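Storage and Packing Rooms – Inspection Checklist with Comments
Site: Clanddale, ground floor
Date: 9/3/23
Checked by: Wing-sze Lui

1. Fire exits and walkways
Both exit doors open fully. OK.
Walkway between racks B and C is narrow at the far end, two cartons from Hartono were standing on the yellow line. I asked to move them and it was done the same morning.

2. Fire extinguishers
Pins and seals in place. OK.
The extinguisher near the loading door hangs too high for shorter staff. Please lower it before December.

3. Racking
Load sign says 1,000 kg per bay and is readable. OK.
One upright on rack C has a small dent at knee height. It is not deeper than last time, but I marked it with tape so that we can compare.

4. Ladders and steps
Step ladder no. 5: rubber foot missing. NOT OK – taken out of use, label attached.
Other ladders: OK.

5. Electrical
Test labels are valid on 11 of the extension leads, all that are in use now. The Zallau heater has no label and must stay unplugged until it is tested.

6. First aid
Box complete, except the eye wash, which is expired. New bottles are ordered from Flurkance.

7. Lighting
Tube above the sink is flickering. Reported.

8. Packing tables and wrapped goods
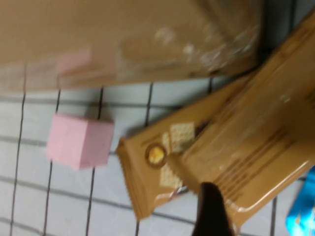
Tables should be kept clear enough that a person can put down a knife safely, and this point I have written also in the last report. A white top with thin black grid lines, as on this table, makes the clutter easy to notice, for the lines disappear under the things. Large packages in plastic wrapping should lie flat and never lean at the edge, they slide easily on a smooth surface. Comment: acceptable, but please tidy at the end of every shift.

9. Knives and cutters
Blades retracted when not in use. OK.
The box for old blades is almost full – please change it and do not press the blades down by hand.

10. Manual handling
Poster is on the wall, but half covered by the holiday plan. The trolley has one stiff wheel. Oil was tried, no improvement, so a new wheel is needed.

Open points: 2, 4, 5, 6, 7, 9, 10. To be closed within 30 days. Point 4 is the most urgent.

Signed: Wing-sze Lui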